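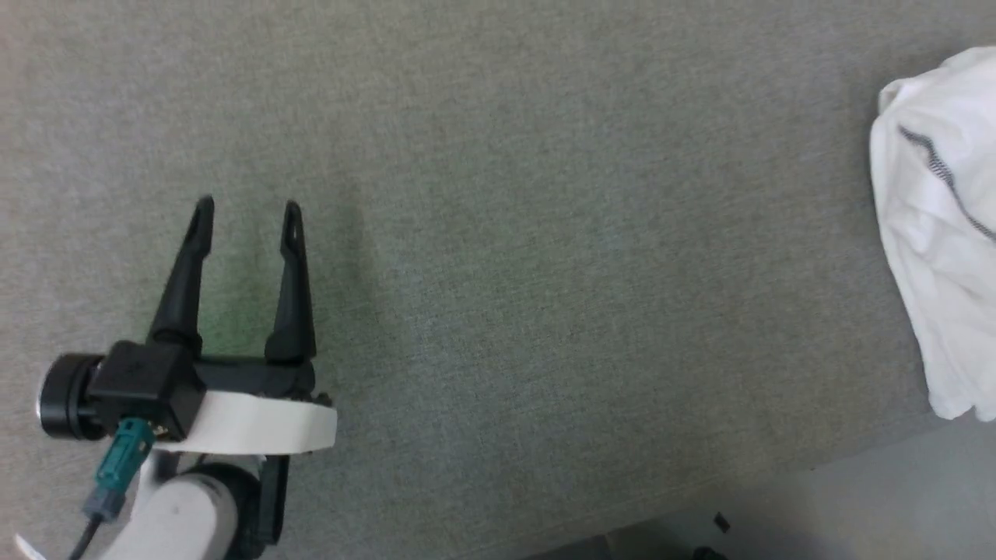

4. Premier essai avec du linge

Avant d'en venir aux réglages, il faut parler un peu de ce que vous pouvez attendre de votre Kanano, parce que c'est la question qui revient le plus souvent dans le courrier que nous recevons. Est-ce qu'une machine sait, aujourd'hui, s'occuper du linge d'une maison ? Pour une partie du travail, oui, et c'est déjà un vrai plaisir à regarder. Pour l'ensemble, non, pas encore. Un linge blanc froissé, avec sa bande rayée gris foncé en travers et ses plis qui forment des bosses molles, posé à côté d'une pince ouverte au-dessus d'un tissu gris : vous le prendriez par un coin sans y penser, en continuant votre conversation. Pour le bras, il faut d'abord savoir où est ce coin, et un coin caché sous un pli est un problème bien plus difficile qu'il n'en a l'air.

Cette section vous accompagne jusqu'à votre premier pliage. Prenez votre temps, faites-vous un café, et gardez la section 3 (mise sous tension et arrêt d'urgence) ouverte à côté de vous.

4.1 Préparer le plan de travail

1. Choisissez une surface plane et stable, à hauteur de table. Recouvrez-la d'un tissu mat et uni, gris de préférence : les surfaces brillantes renvoient la lumière et le logiciel Sulteo y voit parfois des plis qui n'existent pas.

2. Tendez bien ce tissu et fixez-le par en dessous. S'il glisse, le bras emportera tout avec lui au premier mouvement, linge compris.

3. Retirez les bijoux, les épingles, les clés et tout ce qui pourrait se coincer entre les doigts de la pince.

4. Vérifiez le trajet du câble de la pince. Il doit garder du mou quand le poignet tourne, sans pouvoir s'accrocher au bord de la table. Faites faire au poignet un tour lent à la main, moteurs coupés, et regardez le connecteur pendant ce temps.

Attention : ne branchez et ne débranchez jamais le connecteur de la pince lorsque le bras est sous tension.

4.2 Régler la pince

1. Dans Sulteo, ouvrez le menu Outils, puis Pince, puis Linge. Le profil Linge limite la force de serrage et ralentit la fermeture.

2. Lancez l'ouverture complète. Les deux doigts doivent s'écarter sans à-coup ni bruit de frottement.

3. Glissez un mouchoir en tissu entre les doigts et fermez. Tirez doucement : le mouchoir doit résister un peu, puis céder. S'il se déchire ou s'il part tout seul, corrigez la force par petits pas et recommencez.

4. Enregistrez le réglage sous un nom que vous reconnaîtrez dans six mois. « Essai » est un très mauvais nom, nous en avons fait l'expérience.

Remarque : l'épaisseur compte davantage que la taille. Un torchon fin et un drap fin se règlent presque pareil, alors qu'une petite serviette éponge demande un profil à part.

4.3 Le premier pliage

1. Posez un seul torchon sur le tissu de fond, à plat, en laissant un coin bien dégagé. Un torchon clair sur fond gris convient très bien pour commencer.

2. Reculez hors de la zone du bras et gardez la main près de l'arrêt d'urgence.

3. Appuyez sur Repérer. Sulteo entoure à l'écran le coin qu'il a choisi. Si le repère tombe au milieu d'un pli ou sur une rayure, appuyez sur Refuser et déplacez légèrement le torchon.

4. Appuyez sur Plier. Le cycle complet prend jusqu'à 20 minutes la première fois, car le bras s'arrête après chaque geste et attend votre accord. C'est long, nous le savons bien, mais vous verrez où il hésite et cela vous servira plus tard.

5. Une fois le pliage accepté, répétez l'opération avec le même torchon, posé un peu de travers - et ensuite seulement avec un torchon froissé.

Attention : ne rattrapez jamais à la main un linge qui glisse pendant que le bras bouge. Laissez-le tomber, arrêtez le cycle, ramassez.

4.4 Ce qui marche et ce qui ne marche pas encore

Theresia Thaler, qui tient la buanderie de la maison d'hôtes de Grindencombe, a bien voulu essayer le Kanano pendant tout le mois d'août et noter ses résultats dans un cahier. Sur 847 pièces présentées au bras, 151 ont dû être reprises à la main, presque toujours des pièces arrivées en boule. Les torchons et les taies posés à plat passent très bien. Les draps-housses, avec leurs élastiques, restent hors de portée, et les chaussettes par paires aussi. Elle a fini par laisser les torchons au bras et garder les draps pour elle, et ce partage lui convient.

Les rayures et les bandes décoratives méritent un mot à part. Le logiciel peut prendre une bande foncée pour un bord, surtout lorsqu'elle traverse le linge en biais. Ludger Oltmanns, qui s'occupe de la vision dans notre atelier, conseille d'activer l'option Motifs avant de travailler avec des linges à liseré. Le repérage est alors plus lent, mais les refus diminuent nettement.

4.5 Si le bras n'attrape rien

Doigts qui se ferment au-dessus du linge : refaites le calibrage de hauteur (section 3.6).

Doigts qui pincent aussi le tissu de fond : retendez ce tissu, puis relevez la hauteur de prise de 2 mm.

Coin refusé plusieurs fois de suite : secouez le linge, reposez-le autrement, et regardez si une lampe fait une ombre dure sur les plis.

Message « Pince absente » : coupez l'alimentation, attendez que le voyant s'éteigne, puis contrôlez le connecteur.

Le réglage des serviettes éponge et l'usage du support Dzene sont traités à la section 5.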